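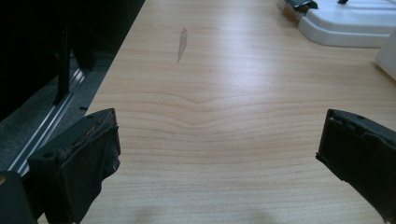
Petis replacement finger pads for hand-held grippers

Set of 2 pads, black, with adhesive backing
Fits Petis hand-held grippers with the square-tip finger
In stock, ships from the Druston warehouse

Finger pads are a wear part. The padding on a Petis finger does the gripping and takes all the rubbing, so it wears out long before the finger does. This set replaces the padding on both fingers of one gripper. The fingers stay on the tool.

When to change them

Look at the pads at the start of each shift, with the fingers fully open and under a good light. Change the set if you find any of these:

The top skin has torn and the core is showing.
The core has gone crumbly or leaves bits on the bench.
A flap of padding has come away from the face of the finger.
One pad is noticeably thinner than the other.
Thin items slip or turn when the fingers close on them.

A torn pad should not be glued back down. The glue sets hard, and the finger then grips on the glue line and marks whatever it picks up. A loose flap can be trimmed with a sharp blade to finish a job, but order the new set the same day.

Small chips along the edge of the finger body don't affect grip as long as the pad sits flat over them. If a chip is deep enough to catch a fingernail, dress it with fine abrasive paper before fitting. Cracked fingers have to be replaced, and those are sold separately under Ineck finger bodies.

What's in the pack

2 finger pads, left and right (marked L and R on the backing paper)
2 alcohol wipes
1 plastic scraper
1 fitting card

You will also need a small hex key if you prefer to take the fingers off, and a clean cloth.

Fitting

Allow 20 minutes of work, then overnight for the adhesive.

Switch the tool off if it is a powered model and open the fingers as wide as they go. Rest it on a bench with the fingertips facing you.

Peel off the old padding, starting from the top edge. Old pads often come away in pieces. Lift what is left with the plastic scraper and don't use a metal one, which will gouge the finger.

Wipe the bare finger and let it dry. Old adhesive feels slightly tacky - keep wiping until it doesn't.

Check that the small hole in each finger is clear. The pad is cut to stay away from it, and it should be left open after fitting.

Remove the backing paper from the pad marked L. Line up the squared top edge first, then roll the pad down the face of the finger with your thumb. Do the same on the other side with R.

Close the fingers gently on a folded cloth and leave them closed overnight. Pads used too early tend to creep at the top corners, and that is where most tears begin.

After fitting

The new pads are thicker than worn ones, so the closed position will have changed. On tools that record finger opening, run the zero routine again before collecting anything. Close the fingers on nothing, set zero, open fully, and check that the reading returns to the same value three times. If it drifts, one pad is probably not seated.

Looking after the pads

Wipe them with a damp cloth at the end of the day. Keep solvents off them, including the alcohol wipes in the pack, which are for the bare finger only. Don't drag the fingertips along a benchtop to square up an item. It scuffs laminate and it strips the skin off the top of the pad faster than anything else we see on returned tools. Store the gripper with the fingers slightly open so the pads don't take a set.

Specifications

Pad colour: black
Core: closed-cell foam
Skin: bonded rubber
Pad length: 20 mm
Pad width: 14 mm
Shelf life: 13 months unopened, stored away from sunlight

Compatibility

Suits all Petis hand-held models with the square-tip finger. Does not suit the Valtonen narrow finger, which uses a slip-on sleeve. If you aren't sure which finger you have, measure across the tip: a square tip takes the full width of the pad with no overhang.

Returns

Unopened packs can be returned for a refund. Once the backing paper is off we can't take a pad back, so check the fit dry first.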